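Home | Lists | Archive | Search | By thread | By author | Help

[Tapley-kitchens] Re: Grout, counter and the square cooktop
From: Teresa Nowakowski
To: Tapley kitchens list
Replies: 3

Citlali Ochoa wrote:

> Hi all. We are redoing the short wall in our kitchen in August and
> I keep going back and forth on three things.
>
> First, white subway tile. I like it, but my sister has it with white
> grout and she is forever scrubbing the part behind the stove. Does
> a gray grout hide that, or does it just make the wall look busy?
>
> Second, a drop-in cooktop. We have a range now and would be going to
> a square cooktop in the counter. The one we looked at has a rim
> that stands up from the glass. The salesman said this was good for
> spills. I wondered if it just collects crumbs.
>
> Third, where do people keep spoons? We will lose the drawer next to
> the stove.
>
> Photos welcome if anyone has the same kind of setup.
>
> Citlali

Citlali,

We have lived with all three of these, so I'll take them in your order.

Grout. Go gray. We had white in the old kitchen and it was yellow behind the stove inside of a year, whatever I put on it. The gray we have now is on the darker side and I wipe it with the same cloth I use on the counter. As for looking busy, you do see the brick pattern a lot more than you would with white. My husband didn't care for it at first. I like it. If your wall is short it won't be too much. What I would watch is the width of the joints. Ask for thin ones. Young-sook Sung had hers done with wide joints and a dark gray, and she has said on this list that she wishes she had gone narrower. You might look up her posts from when she did the work.

Get the tile man to mix a little of the grout and let it dry on a scrap before you decide. It dries lighter than it looks in the bucket. We paid for 6 extra tiles and have used two of them, one for this test and one where an outlet got moved.

Cooktop. The salesman is right and so are you. The rim holds a boil-over, and I have had a few, the worst being a pot of oatmeal. It stayed on the glass and didn't run onto the counter. White counter, so I was glad. But crumbs and salt do collect along the inside of the rim, and a sponge rides right over them. I use an old toothbrush once a week and a damp cloth after. It takes a couple of minutes.

The other thing about a square one is that you have to think about your pans. Measure your biggest pot before you buy, across the handles and not just the base. Our stock pot goes at the back, up against the tile, and anything in front of it has to be small. Jin-sol Ko has the Ulteck in the wider size and gets two big pans side by side. We looked at that one but it would have meant cutting into the cabinet on the left, and the quote for the cabinet work alone was $728. We stayed with the small one.

Also, dark glass shows everything. Streaks, dust, fingerprints. I don't mind it, but some people do -- Yoon-hee Do sent hers back over that.

Spoons. I hang mine. There is one wooden spoon on the wall by the cooktop and the rest are in a crock at the other end. I tried hanging the whole set and the ones nearest the heat got greasy, so now it is only the one I use every day, and it gets washed often enough that it doesn't matter. Hang it high enough that the bowl clears your tallest pot. I had to move our hook up because the spoon kept knocking the lid.

We put a white shelf above the tile too. It was going to be for spices and I would not do that again, because the steam gets into the jars. Plates and dry goods are fine up there. If you do put up a shelf, bring the tile all the way to the bottom of it and don't leave a strip of painted wall in between. That strip was the dirtiest part of our old kitchen.

For sealer I use the Monico spray on the grout twice a year. Our tile man, who was good, spent 20 minutes telling me I didn't need it. I do it anyway.

I've attached a photo. It shows the tile and grout, the rim and the spoon.

Let us know what you pick.

Teresa

Recent in this list:
Re: Shelf brackets into tile
Fliltard hood filter, where to buy
Re: Re: Butcher block next to the sink
Stock pot too wide for back burner

This site uses cookies to keep you signed in to the archive. Accept | Settings

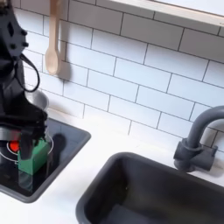 Attachment 1: Gray grout, cooktop rim and the hanging spoon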